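## 4. Setting Up the Inventory Scale and Labeling Station

This section applies to the Govix bench scale and label printer as supplied to pantry and stockroom sites, including Fultinham and Deltholm. It replaces the set-up pages issued in September. Last revised June 6, 2023.

Read the whole section before connecting either unit. Sites that already use the older Moges printer should complete Section 4.4 first, as the two printers cannot share a cable.

### 4.1 Choosing a Location

The scale must stand on a firm, level surface. Folding tables and wheeled carts are not suitable. Keep the unit away from heating vents, open windows, and doors that are in constant use. Moving air affects readings on items under 500 grams more than any other single factor.

Allow enough space on both sides of the scale for items waiting to be weighed and items already labeled. Canned goods and jars are normally handled in batches, and the two groups should not be allowed to mix.

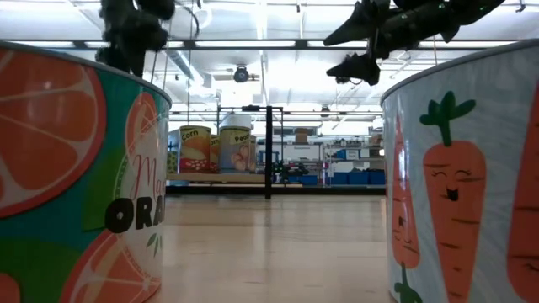
The power outlet should be within reach of the supplied cord. Extension cords may be used during set-up but must be removed before the station is put into daily service. Do not run the cord across a walkway.

### 4.2 Leveling and Zeroing the Scale

1. Remove the scale from its carton and lift off the weighing plate.
2. Take out the red shipping screw beneath the plate. Keep it with the carton. It must be refitted if the scale is moved to another building.
3. Replace the plate and press gently at each corner. The plate should not rock.
4. Turn the four feet until the bubble sits inside the ring on the level gauge.
5. Connect the power cord and switch on the unit. The display shows a row of dashes while the scale warms up.
6. Wait 14 minutes. Do not place anything on the plate during this time.
7. Press **ZERO**. The display should read 0 g and remain steady.

**Note:** If the reading drifts after step 7, check the level gauge again before repeating the warm-up.

**Caution:** Never lift the scale by its plate. The load cell may be bent permanently, and this damage is not covered by the service agreement.

The work surface should be cleared and wiped before the scale is zeroed each morning. Crumbs, grit, or a folded piece of paper under one foot are enough to put the unit out of level. A cutting board or similar flat board may remain on the bench, provided that no part of the scale rests on it.
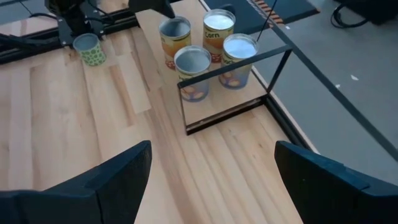
### 4.3 Calibration Check

A calibration check is required at first set-up and once in each month of use. Use only the test weights supplied in the gray case. Handle them with the cotton gloves provided.

1. Place the 500 g weight at the center of the plate and record the reading.
2. Remove it and confirm that the display returns to zero.
3. Place the 1,000 g weight at the center of the plate and record the reading.
4. Compare both readings with the limits printed inside the lid of the case.
5. Enter the results in the station log and initial the entry.

If either reading is outside the limits, take the scale out of service and attach the yellow tag. Do not attempt to adjust the scale on site. The Deltholm service desk will arrange a replacement.

### 4.4 Connecting the Label Printer

1. Switch off both units.
2. If a Moges printer is present, unplug it and remove its cable from the rear of the scale.
3. Connect the Govix printer to the port marked **OUT**.
4. Open the printer cover and load a roll of labels with the printed side facing up. Feed the leading edge under the bar.
5. Close the cover until both latches click.
6. Switch on the scale first, then the printer.
7. Hold **FEED** until one blank label comes out.

Each roll is sold as a set and should be stored flat in its bag until needed. The printer can hold up to 32 item names in memory. Names entered after the list is full replace the oldest entry without warning, so sites with a longer list should print it and keep a copy in the station log.

**Note:** Labels do not stick well to chilled containers. Allow refrigerated items to be labeled at the receiving desk, before they are put away.

### 4.5 Error Codes

| Code | Meaning | Action |
|---|---|---|
| E1 | Plate overloaded | Remove the item and press **ZERO** |
| E2 | Unit not level | Repeat Section 4.2 from step 4 |
| E4 | No printer found | Check the cable at the **OUT** port |
| E7 | Label roll empty | Load a new roll and press **FEED** |

Codes not listed in the table should be reported to the service desk with the serial number, found on the underside of the scale. Switch off the unit and disconnect the cord before turning it over to read the number.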